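Sorting my grandmother's letters, and learning to read her hand

When my mother's older sister moved to a smaller apartment, I got the letters. I did not ask for them. My aunt telephoned and said that they would come to me by post, and four days later they came, in two parcels, with so much tape that I had to use the bread knife.

I should explain first what they are. My grandmother, Emese Pintér, wrote to her cousin Viktória Medve from the time when both of them were young women until my grandmother's eyes became too weak. After the cousin died, her family gave the letters back, so now we have the half of the conversation that my grandmother wrote. The other half we do not have. It is like listening to a person on the telephone in the next room. She writes "what you say about the roof is very sad," and I will never know what was with the roof.

I counted them on the first weekend, and there are 923. I did not expect such a number. My aunt had told me "maybe two hundred." Many are only one sheet, written on both sides and then also in the margin, where she turned the paper and continued around the edge, so that to finish a letter you must rotate it like a steering wheel.

My first mistake was that I wanted to read everything at once. I took a letter from the middle, then one from the bottom, then one with a nice stamp. After two evenings I had a head full of names and no idea who was married and who was only hoping. Also I had mixed up three envelopes with their contents, and one of these I have still not repaired. So I stopped, and for a week I read nothing. I only put things in order.

About the order I had a long discussion with Csaba Kun, my neighbor, who worked in the town archive in Vivonbridge before his retirement. I wanted to sort by subject. One pile for the garden, one for the weddings, one for the illnesses (this would be the largest). He was patient with me. He said that a letter has never only one subject, and that the archive people have a rule to keep papers in the order in which the owner kept them, if there was one. If there was none, go by date, and do not be creative.

There was an order, but only partly. Viktória had tied some bundles with kitchen string, and each bundle is one year, more or less. Others were loose. I wrote the year of each bundle on a slip of soft paper with a pencil, never with a pen, and I took photographs of the bundles before I untied them. The string I kept. My husband asked why I keep old string, and I had no good answer — only that Viktória made the knots.

The dates are a difficulty of their own. My grandmother liked to write "Tuesday, after the rain" at the top of the page. When the envelope is there, the postmark helps. When it is not, I must look for some event. There is one in which she complains about the new priest, and because the priest is still new in two other letters with postmarks, I could place it within one month. I was proud of this for a whole day. Then I found that there were two new priests.

I did all this at the table in the back room, because the kitchen is too wet and the living room has the cat.
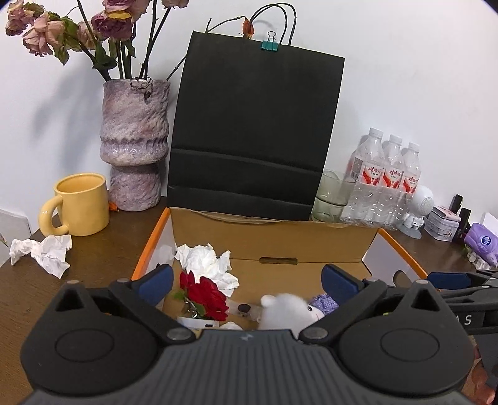
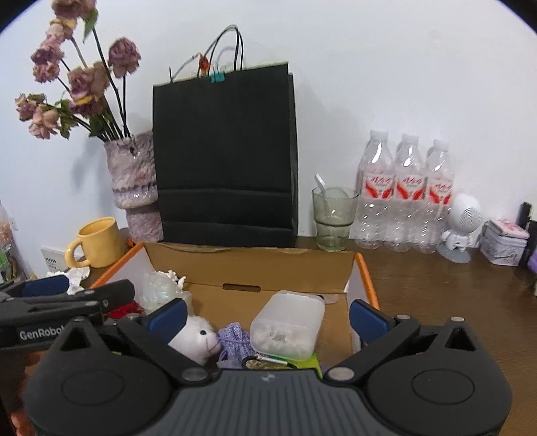 One afternoon in the back room, two views of the same table. The second one shows what was in the box.

Now I come to the handwriting, which is the real subject of this post, and I am sorry that I needed so long to arrive.

She learned to write in a village school where the letters were made with many loops and very little difference between them. The n, the u, the m and the i are all the same small wave. A word like "minimum" would be only a saw blade. In addition she saved ink, or effort, by leaving off the accents, and in our language an accent can change the word completely. For the first thirty letters I understood perhaps one half. I guessed the rest, and I guessed wrongly. I believed for some days that a certain uncle had been bitten by a bishop. It was a goose.

What helped me most was to make an alphabet. I took a sheet of squared paper and for each letter I copied her forms, as exactly as I could, with two or three variants: how she makes it at the beginning of a word, in the middle, at the end. Her final t is a line that goes down and then flies away to the right. Her capital B and her capital R I could not separate until I saw the name Bognár and the word for "radish" in the same sentence. I copied these two with a red pencil and hung them on the wall.

The second thing was to read aloud. I cannot say why it works, but it does for me. When I look at the line in silence, I see only the waves. When I say what I can read and make a small hum for what I cannot, the missing word sometimes arrives in the mouth before the eye has found it. She wrote exactly as she spoke, with the words of her region, some of which I had not heard since I was a child. One evening I read a complete page about plum jam in this manner, and I had to stop because it was too much her voice.

Third: leave the hole. In the beginning I was ashamed to leave a gap in my transcription, so I put in some word that made sense. Andor Kerekes, who transcribed the letters of his own family and lent me his notes, marks every uncertain word with square brackets and every unreadable one with three dots in brackets. I do the same now. It looks ugly, but later, when I know her hand better, I can return and fill it. On one page from the early bundles I had eleven gaps. Last week I went back and closed seven of them in the time it takes to drink a coffee.

I type the text on the computer with the lines broken where she broke them. It is not beautiful to read, but when I compare it with the original I find the place immediately. I do not correct her spelling. I do correct it in a second copy, for my aunt, who finds the mistakes embarrassing and does not want the children to see them.

A word about materials, because two readers asked me after the last post. I use boxes for keeping and folders without acid, and I bought them in a shop for artists. They were cheaper there than in the shops for archives, and Csaba looked at the label and was satisfied. Metal clips I removed, all of them. Where a clip had rusted to the paper, I slid a piece of thin plastic under it and opened it slowly from the back side. Do not pull. I pulled one, and there is now a hole in the winter of a very good year.

How far am I? I have transcribed 54 letters, which took me the whole autumn and most of the winter. You can calculate for yourselves when I will be finished, I prefer not to. Emese Vida, my cousin, who has our grandmother's first name and also a little of her temper, has offered to take every second bundle. I said yes, but first she must make her own alphabet sheet and not copy mine. I would like to see if we come to the same B.

There is a question I have not solved, and maybe somebody among you has experience with it. In a few letters she writes hard things about people whose children are still alive. Nothing criminal, only the sort of judgment that one woman gives to another when the door is closed. Do I type these too? At present I type everything and keep the difficult pages in a separate folder, but this is only a way to decide later. Andor left such passages out of his family book and is sorry now. My aunt is of the opinion that they should go in the stove. I will not do that, but I understand why she says it.

Next time I want to write about the recipes, of which there are many, all without quantities. "Flour as for Sunday" is one of the more exact ones. If you have an older relative who cooked in this way, please write to me in the comments how much flour is a Sunday.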